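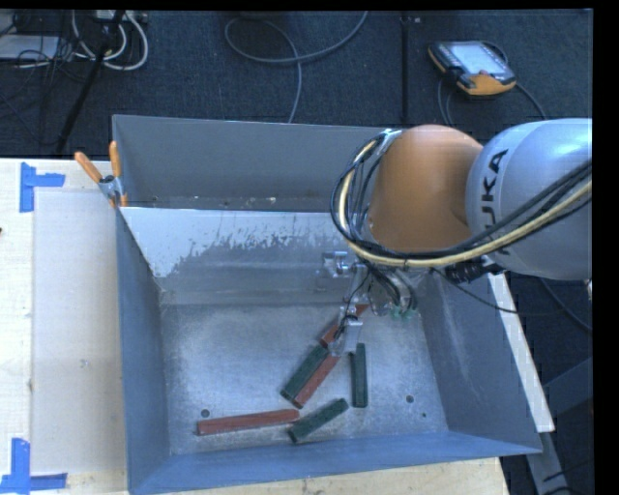 示教数据重录笔记

2023年11月9日

上一版数据集作废了。原因不复杂:手动拖动示教和遥操作混在一起录,两种方式的速度分布差得太远,策略学出来的接近段忽快忽慢。这次全部重来,只用遥操作,拖动示教单独留一小份做对照。

任务没变,还是从金属料箱里逐块取出上漆的木块,放到旁边的平板上。红绿两色,颜色不参与判断,只在统计的时候用。难点在箱底:金属面反光,木块边缘在深度图里经常断掉,两块并排贴着的时候分割结果会合成一块。操作者用眼睛看没有问题,所以示教成功率很高,模型却拿不到同样的信息。这个差距靠多录数据补不回来,只能在观测上想办法。

先说拖动示教。KUKA的臂在手动引导下手感尚可,但手必须握在末端附近,手臂和袖口会进入相机视野。之前有一批轨迹就是这么废的,策略把人手当成了抓取的前兆。Birutė Rimkutė提过先拖动、再无人回放、只录回放那一遍的图像。我们试过,回放时木块位置必须严格复原,一块偏了,后面整段都对不上。效率太低,放弃。

遥操作的链路是主手输入,经过低通滤波后下发笛卡尔增量,姿态只放开绕工具轴的旋转。六个自由度全部放开时,新手会在箱壁附近把腕部转到很别扭的角度,线缆跟着绷紧。限制之后动作单调一些,对这个任务够用。斜放的块,先转工具轴对齐长边,再下探。顺序反过来,指尖容易蹭到隔壁那块。

增量上限调过两次。Kobina Mahama习惯快进快停,Dalia Kivi全程匀速,两人的轨迹放在一起,夹爪闭合前的停顿长度明显不是一个分布。现在的做法是统一规定:到达预抓取点后停稳,再直线下探,闭合,直线提起。停顿段在后处理里裁到固定长度。

本轮一共录了571条,筛选后留下400条。剔除的主要是三类:
夹住后滑落又补抓的;
碰到箱壁触发力阈值停机的;
时间戳对不上的。
第一类其实舍不得扔,补抓动作对恢复行为有用,先单独存了一个目录,标签还没定。

时间戳的问题值得记一笔。控制器和图像不在同一个时钟上,原来靠主机收到数据的时刻对齐,网络一忙就漂。Heino Sakalauskas改成硬件触发后,残差稳定在5毫秒以内。旧数据没法补救。

箱子的固定也改了。以前只靠自重,提起时指尖勾到箱沿会把整个箱子带歪,标定随之失效,而且当场看不出来。现在箱角上了弹簧夹,平板的位置用蓝色胶带标了角,每次开录前核对一遍。

木块的初始摆放由脚本生成,操作者照着屏幕摆。完全随机撒放看上去更自然,但人会下意识地把块撒在中间,靠壁和角落的样本严重不足。脚本强制给这两个区域加了权重,代价是每轮摆放时间变长。

接下来先用同一套参数训两个模型,一个只吃遥操作,一个掺入拖动示教那一小份,看靠壁抓取有没有差别。力信号暂时不进网络,等Uriel Aravena把零漂补偿写完。完整的评估排在二月,届时换一批尺寸不同的木块。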